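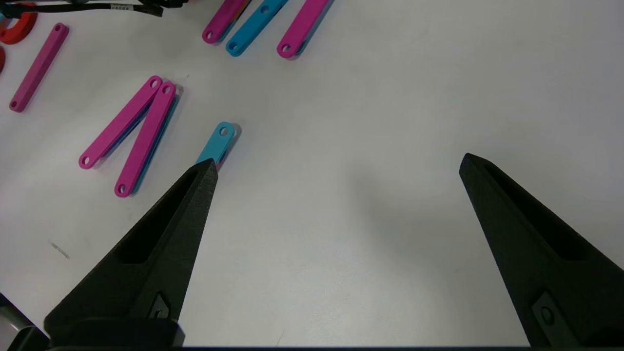
February
Maham Rajput and Sachiko Oda

4.2 What the demonstrations teach

We collected 154 demonstrations of picking up flat plastic link bars, some guided by hand and the rest driven from a remote console. It is tempting to call the resulting behaviour a skill. We doubt it. In Figure 2 the fingers are spread over white tabletop, with cyan and magenta bars lying at several angles and one cyan bar close to the left fingertip. A person at the console picks a bar and commits. The trained policy often hovers between neighbours, and 30 more demonstrations did little to cure it. Colour labels didn't help much either. Campos argues that hand guiding gives cleaner data; our operators' paths were smoother, but we can't say the robot learned more from them.

Figure 2. Link bars and open gripper, wrist view.

Related items
Nagano: Remote control and operator fatigue
Oshima: The Stuvden grasping trials
Breltlow workshop notes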